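Steltard Storage Box, Model 333
Section 4: Filling, closing and carrying the box

Before you start

Set the box on a flat table with enough free space on each side for your hands. Wipe up any crumbs or spills first.

Putting toys away

1. Lift the lid off and lay it on the table with the handle facing up.
2. Place large soft toys in first. A teddy bear should go in on its back with the arms folded down.
3. Fill the gaps with smaller items. Stop 4 inches below the rim if the box will be stacked.
4. Set the lid on the box and press along all edges. The raised panel faces up and the gray handle runs lengthwise across the top.

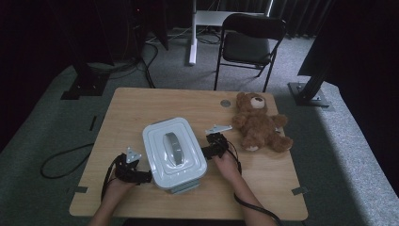

5. Hold the box on both sides, level, and move it to the shelf. Use the handle only when the contents weigh 6 pounds or less.

CAUTION: Do not lift a full box by the lid. The lid can come off and the contents can fall.

Caring for the table

The box can be used on any sealed wood top, including the Himwood play table. Slide nothing heavy across the surface. Wipe with a soft damp cloth, following the grain, and dry right away.
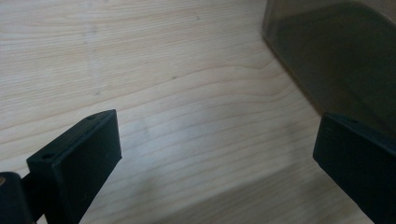 Small specks and pale marks are normal in natural wood and do not need treatment. Do not use scouring pads or bleach. If a mark feels rough to the touch, stop using the cloth on that spot and see Section 6.

Revised 4 Jul 2019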